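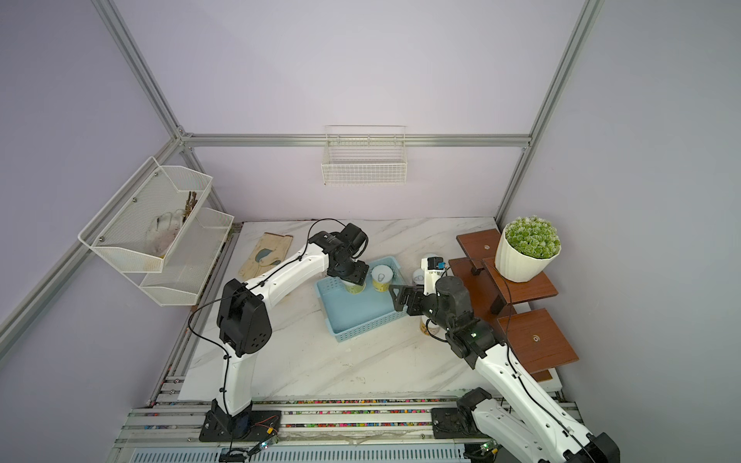 Two arms at work over a light blue basket with paper cups in it.

Home / Newsletter / Sound / Buildings / Archive
2 min read

Measuring the stairwell at Drullow

The Vemamus sound group has finished its first set of room measurements at the Drullow building. The stairwell was done first, as it has the longest decay and will carry most of the piece that Trinidad Urquijo is writing for it.

Each position was measured with a slow sine sweep, played twice, from a single speaker on the lowest landing. The microphone was moved up one half-flight at a time. Sweeps were then converted to impulse responses and trimmed at the noise floor. Mid-band decay at the top landing is 5 seconds. Bass decay is longer and uneven, and the figures below 100 Hz should not be used until the street door has been sealed and the set repeated.

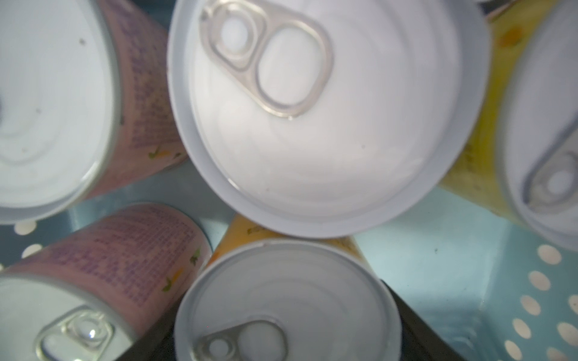

DRULLOW, April. Urquijo's draft score is in two parts. The first is for four voices, one per landing, with no shared conductor. Entries are cued by the decay of the voice below, so the tempo depends on how full the stairwell is. The second part uses the impulse responses directly: 144 short recordings of footsteps and handrail strikes, each convolved with the response of a different landing from the one where it was made.

Gonzalo Olmedo is preparing the playback files. They will be 24-bit, 48 kHz, with no added reverb. The Pintér speakers stay where they are on the second and fourth landings. A listening session is set for Tuesday at 7 p.m., and members should enter by the yard side.

Comments (3)

marl_k: Was the sweep level the same at every landing? The plots look normalized.

G. Olmedo: Same level throughout. The plots are normalized, the files are not.

tessitura: Please post the bass data anyway, with a warning on it.

Previous | Next | Back to top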